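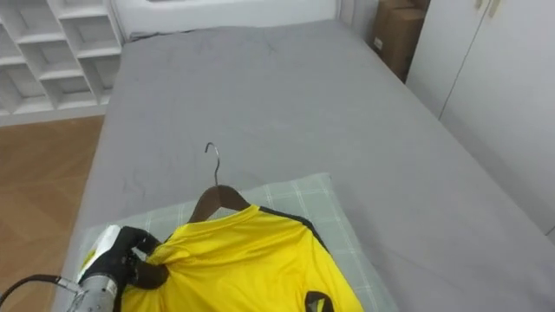
Slide 1. Yellow jersey, black trim, wooden hanger, laid out on the bed.

Speaker notes – Hanging and storing team shirts
Clanton community hall, Saturday session. 60 minutes with questions. Handouts on the chairs before people come in.

Leave slide 1 up while people find seats. Start when the doors close.

Opening
Thank the hall for the room. Say that the talk covers shirts only. Shorts and socks are in the handout, back page.
The Clanton club has 412 shirts on its list, counting youth sizes. When we went through them last January, 136 had something wrong that came from storage. Stretched necks, mostly. Some had hanger bumps at the shoulder, and a few had numbers stuck to each other from being stacked warm out of the dryer.

Getting the hanger in (stay on slide 1)
Point to the neckline. Ask how many people push the hanger down through the neck. Wait for hands.
On a round neck with no buttons, go in from the bottom hem. Lay the shirt flat, slide the hanger up inside, bring the hook out through the neck. It takes a few seconds longer and the collar keeps its shape.
A bed is a good height for this. So is a table with a towel on it. On a hard bare surface the slick fabrics slide around.
Then the shoulders. The hanger arms should end a little before the sleeve seam. If they go past it you get the bump. Pull the shoulder fabric out to the side by the seam, not by the neck. Smooth from the middle outward.
Shirts with trim: line up the trim on both sides before you hang it. A trim band that dries crooked will usually stay crooked until the next wash.

Slide 2 – hanger types
Wooden, curved: good for anything you wear often. Heavier on the rod.
Wire: fine for carrying shirts home, take them off the same day.
Padded: only needed for old cotton shirts.
Bring up the Engelhardt rail here. It is the one by the side door, people can try it at the break. Pass around the two Cudura hangers, wide and narrow. Get them back.

Slide 3 – fold or hang
Folding is OK for off season. Fold along the side seams, number facing in, tissue over the print. Stacks of 4, no higher. Refold once halfway through the winter so the crease moves.
Hang anything that will be worn within the month.
Plideck boxes fit the adult sizes without a second fold – have one on the table with the lid off.

DEMO
Two shirts, one adult, one youth. Do the adult one slowly and the youth one at normal speed. Then ask for someone from the front row to try.
If running late skip the youth shirt.

Questions that always come up
Ironing: inside out, low, never over the number.
Fabric softener: leave it out for sports fabric.
Cedar blocks: fine in the closet, keep them off the cloth.
Name labels: inside the hem. Neck labels scratch.

Close by 11:30, the hall needs the chairs stacked. Sign-up sheet for the mending session is next to the coffee.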